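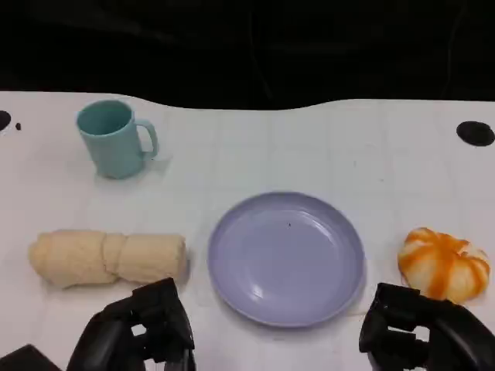
Limescale in office kettles and hot water taps: notes for the winter season

The facilities desk gets more questions on scale between November and March than in the rest of the year combined. Hot drink use goes up, the boilers run longer, and deposits that were thin in September start to break off and end up in the drink. This item covers what the deposit is, how to remove it, and what has changed in the service schedule for the kitchen points on both floors.

What the deposit consists of

Scale is mostly calcium carbonate, with a smaller share of magnesium compounds. Both are present in tap water as dissolved bicarbonates. When water is heated, carbon dioxide leaves the solution and the carbonate becomes much less soluble. It then settles on the hottest surface available, usually the heating element or the plate above it.

The deposit is not a health concern at the levels found in a kitchen. It is an energy and maintenance concern. Carbonate conducts heat poorly compared with steel, so a coated element has to run hotter to move the same amount of heat into the water. Elements under a thick layer fail early, and thermostats mounted near them tend to trip before the water has boiled. If your kettle clicks off early and the water is not at a full boil, check for scale before you report an electrical fault.

The thin film that forms on top of black tea is a related matter. It needs calcium and bicarbonate in the water and oxygen at the surface, together with compounds from the leaf. A squeeze of lemon suppresses it. So does filtered water. Cleaning the kettle does not, as the film comes from what is dissolved in the water and has little to do with the old deposit.

Descaling a kettle

Use citric acid powder. The supply cupboard on the second floor now stocks it in place of the liquid product, which several people found hard to rinse out. Vinegar works, but the smell stays in plastic lids and in the gasket.

Unplug the kettle and empty it. Add 50 g of citric acid and enough cold water to cover the deposit. Stir until the powder has dissolved. Plug the kettle in and warm the solution until it is hot to the touch on the outside of the body, then switch it off. Do not boil it. Citric acid at boiling temperature can form calcium citrate, a white solid that sticks to the walls and is harder to shift than the scale was.

Leave the solution to stand until the fizzing stops. A heavy deposit may need a second treatment with fresh solution. Pour the liquid down the sink with the cold tap running, rinse the kettle, fill it with clean water, boil once, and discard that water. Put a note on the kettle while this is going on. Last winter two people on the lower floor made coffee with the solution.

Do not scrape the element with a knife or a scouring pad. Scratches give the next layer of crystals a place to start.

Mugs, teapots and thermal flasks

Tea stain in a glazed mug is a mixed layer of tannin and carbonate. Detergent alone has little effect on it. Baking soda on a damp cloth removes most of it by mild abrasion. For a badly stained teapot, use a weak citric acid solution first to loosen the mineral part, rinse, and then follow with oxygen bleach powder in hot water. Do the two steps separately and rinse between them. Never combine either one with chlorine bleach.

Thermal flasks can be treated in the same way, with the lid off. Never close a flask that contains an acid and a carbonate deposit. The gas has to go somewhere. Remove the seal, wash it by hand, and let it dry fully before refitting.

Hot water taps

The wall-mounted taps are not to be descaled by staff. They contain a pressurized tank and a vent line, and acid left in the vent line will attack the brass fittings. Each unit has a Filtamport cartridge upstream of the tank. The cartridge exchanges calcium for hydrogen ions and loses capacity gradually, so there is no clear point at which it stops working. Water tastes the same right up to the day the tank starts to knock.

We had been changing cartridges on a calendar basis. Ritu Shukla went through the service records over the summer and found that the third floor unit was overdue at every visit, while the one by the archive was being changed with most of its capacity left. From January, cartridges will be changed by volume. The limit is 800 liters per cartridge, read from the meter on the inlet. The meter resets when the cartridge is turned out of its head, so please do not remove one to look at it.

If the flow from the tap drops to a thin stream, the cause is more often the aerator than the cartridge. The aerator unscrews by hand. Rinse the mesh from the back, soak it if crystals remain, and screw it back on finger tight.

Water hardness

Our supply is classed as hard. The water company blends two sources, and the ratio shifts during the year, so a kettle that stayed clean for weeks in spring may need attention much sooner in the fall. Test strips are kept with the citric acid. Dip for one second, shake off the excess, wait for the time given on the packet, and compare colors in daylight. Kitchen lighting makes the middle bands hard to tell apart.

Strip readings from individual kitchens are useful to us. Write the reading and the month on the sheet inside the cupboard door. Itziar Villalobos collects the sheets at the end of each quarter and adds them to the maintenance log.

Reporting

Knocking, steam from the vent, or water under a tap unit: switch the unit off at the fused spur and call the facilities desk. Slow flow, poor taste, or an empty citric acid tub: use the normal request form and give the floor and kitchen number.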